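Teleop demos in sim for a block task – worth doing at all?

Posted by sidewinder_521 in Arms and Grippers

I'm trying to teach a simulated arm to pick small blocks off a table. My plan was to drive it with a game controller and record 200 demos over August. I've done 4 evenings of it and I'm already doubtful. Half my runs are me overshooting a block, backing up and trying again, and I can't see why a policy trained on that would do anything except overshoot and back up.

The people selling the Clultico course say the messy runs "add variety." Maybe. It sounds to me like something you say when you don't want to redo your data.

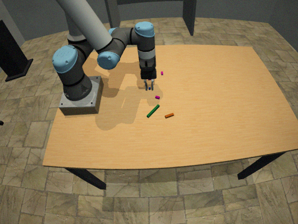
The other thing that bugs me is depth. On a flat screen I can't tell how high the fingertips are over the wood, so I come down in little steps. A person doing this by hand would never move that way. Should I quit and script the motions, or is there a way to record this that isn't a waste of time?

wanigasekara_fan
just get a VR headset, way better. controller is useless for this

Lendine
I wouldn't go out and buy a headset yet. I used one for a drawer task and my demos got faster, but the policy still missed the handle about as often as before.

Look at the shadows first. If your sim renders them, the one under the gripper closes in on the fingers as you come down, and after a while you read it without thinking. A second camera view from the side helps more. Turn your speed scaling down near the table too.

On the bad runs, throw out the ones where you were lost. Keep a few where you missed and then fixed it cleanly, because the policy is going to miss and it needs to have seen a way back. I don't buy the "variety" line either – a pause while you scratch your head teaches it to pause.

trisberg_lab_rat
Scripting is fine if the blocks are always in reach and you know their poses, and in sim you do know them. I'd script the easy picks and drive only the crowded ones by hand. Don't mix the two without checking, though. My scripted runs took 2 seconds and my hand runs took far longer, and the policy ended up with a strange stutter between them. I never did fix that one properly.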